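Thread: Desk arm build, is it worth the bother?
Posted in Workshop and Home Builds
14 replies · 2 shares

skekevix
Right, I've given in and built one of these small servo arms on the kitchen table. White brackets, hobby servos, 105 quid all in. The videos promise it will tidy your desk. I have my doubts. So far it gets hold of a pen by one end, and I'd say 2 goes in 4 are any good. Hardly a butler.

The base is what bothers me most – all that weight hanging off one small plate. Before I spend any more I'd like to hear from someone who still uses theirs after the first month. 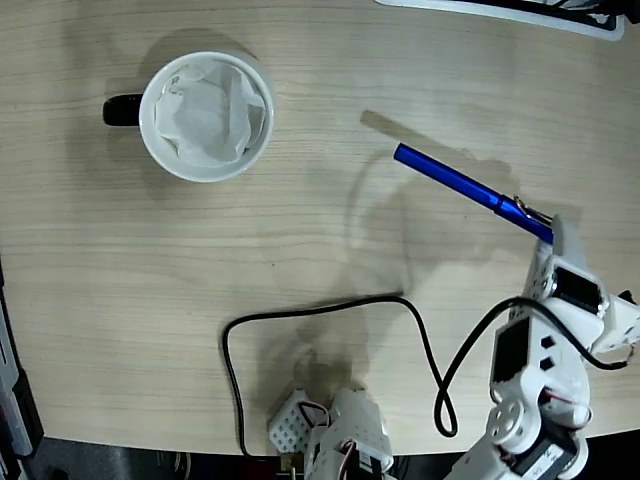 Nistudel reckons I should stop blaming the base and look at the power supply, as cheap servos go weak when they all pull at once. Maybe. I swapped the supply last night and the shoulder still sags.

dobre_shed
Disagree with the supply theory. Mine sagged until I put a stronger servo in the shoulder. Pens are easy anyway, try a teaspoon.

zoka
Pens aren't easy, they roll. Mine has done almost 600 grabs and the jaws are still fine. Clamp the base properly and then complain.

skekevix
600 grabs of what, though? And did it put any of them away?

Comments (2)
tinlid: Still quicker by hand.
mossy: Which shoulder servo, dobre?

Contact us | © Zoka Bench Forum | Back to top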